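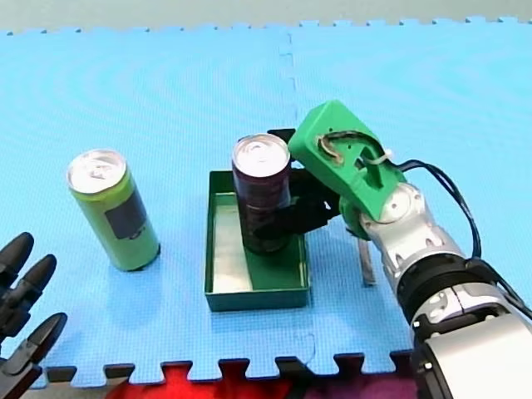
Lata y bandeja verde sobre suelo de espuma azul claro.

Clurkera Torno, módulo de programación CAM para tornos de dos ejes

Publicado el 2020-11-04

Si lleva usted unos años delante de un torno, ya sabe lo que pasa cuando entra una pieza nueva un viernes a última hora: el plano trae tres ranuras, una rosca cónica y un radio que no cuadra, y alguien tiene que quedarse a escribir el programa a mano. Pensando en esas tardes (que hemos vivido también nosotros, y bastantes más de las que nos gustaría) preparamos en Clulus el módulo Clurkera Torno, que trabaja directamente sobre el perfil de la pieza y genera el código listo para repasar y mandar a máquina.

El módulo lee el contorno desde un dibujo o desde un sólido, separa las zonas de desbaste y de acabado, y le propone un orden de operaciones que usted puede cambiar arrastrando cada línea en el árbol. Incluye ciclos de cilindrado, refrentado, ranurado, roscado, taladrado en el eje y tronzado. En el ranurado hemos puesto un cariño especial, con entrada en rampa, picoteo regulable y repaso de esquinas sin dejar marca en el fondo.

La biblioteca trae de serie 336 herramientas ya definidas, con su plaquita, su portaherramientas y sus ángulos de ataque, y 143 materiales con velocidades y avances de partida. Son valores prudentes, se lo decimos con toda franqueza, y lo normal es que cada taller los vaya subiendo a medida que coge confianza con sus máquinas. 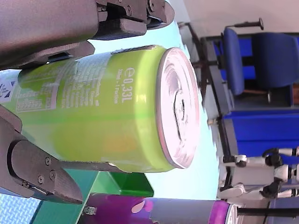
Los postprocesadores son otra de las cosas que más nos preguntan. Con la licencia se entregan 17, todos editables en texto plano, y si el suyo no está en la lista se lo adaptamos a partir de un programa de muestra que ya le funcione. En nuestra oficina de la calle Garcia tenemos un torno de pruebas donde pasamos cada adaptación antes de enviarla, y si le apetece acercarse a verlo, ¡encantados de recibirle!

Qué se incluye
Licencia permanente para un puesto
Simulación del material restante con aviso de colisión en plato y contrapunto
Manual en español y ejercicios de iniciación
3 sesiones de formación en línea
Actualizaciones hasta abril

Requisitos
Ordenador de 64 bits, 8 GB de memoria y tarjeta gráfica dedicada. El módulo necesita tener instalada la base Clurkera, que se vende por separado o en el paquete Fliltumbridge, junto con el módulo de fresado.

Cómo pedirlo
Escríbanos desde el formulario de contacto indicando el modelo de torno y el control que lleva. Le contestaremos con presupuesto y con una licencia de prueba, para que pueda programar con calma un par de piezas suyas antes de decidirse.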